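The kitchen that lives in a spare room

By the time you read this I'll have had the robot arm going in my back bedroom for most of a year, and I still haven't bought the actual arm. What I have got is a second-hand desktop that cost me £200, a desk from a school clear-out and a simulated kitchen I call Lobo, named after the dog we had when I was small. The plan is to get everything working on screen first and then take it to the shared workshop at Madlow, where there's a proper arm on a bench and a waiting list to use it.

I came to all this through woodwork, of all things. I joined Madlow to use the bandsaw, got chatting over the kettle, and within a month I was at home reading about joint limits until one in the morning (my other half was thrilled). A simulator turned out to be the cheapest way in. You can drive an arm straight through a worktop 200 times in an evening and the only thing that suffers is your pride!

The counter took me ages. I wanted marble, so marble it is, with a white pot, a brown bowl and a knife laid out on it, and a lumpy grey thing that I've been sending the gripper after all winter. One view takes in the arm and most of the worktop, the other is right down by the fingers.

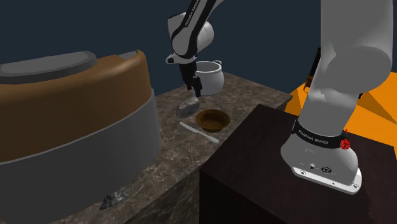
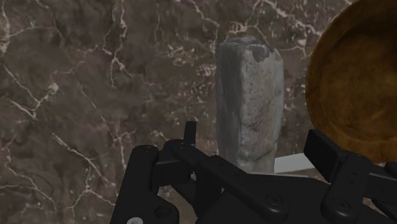
Page last changed: 2025-03-10

I do nearly all my fiddling from the close view. From further back the gripper can look perfectly lined up with something when it's a good thumb's width out, and you don't find out until it closes on thin air. Close up you can judge the gap between the fingers and whatever's behind them – well, mostly. Grey things against busy brown marble are harder than I'd bargained for, and I did think about swapping the worktop for plain white. I'm too fond of it.

My grasping script is called Butico and it's on version 17. The first four were dreadful. Version nine was rather good, and then I tidied it up and it has never been quite the same, so keep your old copies, even the ugly ones. I keep mine on a memory stick in the biscuit tin.

If you fancy a go yourself, start with one object and a bare table. I began with a whole kitchen and spent weeks chasing a fault that was only the pot being a shade too close to everything else. Madlow runs a beginners' evening in July, and there's a smaller group over at Lonley that meets above the bike shop and doesn't mind daft questions. I've asked them plenty. Bring a laptop and your own mug.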